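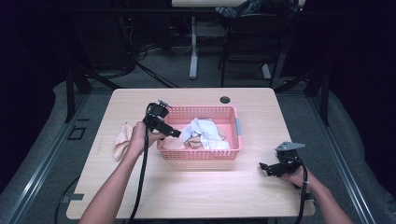
Laundry is the washing, drying and folding of clothes and other cloth, and the word also covers the room where it gets done and the pile itself. I've kept this entry on the household kind, as hotel laundries have their own page (Charoen Wattanapong wrote that one and it's very good!).

The word goes back to the Latin lavare, to wash, by way of Old French. Before machines, people washed at rivers or in tubs, beating or rubbing the dirt out - heavy work, and my grandmother in Roddale still did it that way every July.

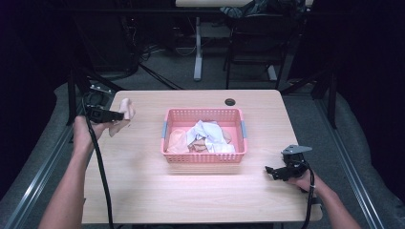
Sorting comes first in most homes. Darks go apart from lights, and I'd keep towels away from anything thin, as they shed lint like mad. Delicate things do best in cool water on a gentle cycle, or by hand with a mild soap.

Drying is where habits really differ. A line costs nothing and is easy on elastic, while a tumble dryer is quick but can shrink wool badly (I've lost 2 sweaters to mine). Folding soon after drying keeps creases down, though plenty of us just live out of the basket for a few days.

See also: Ironing, Soap, Clothesline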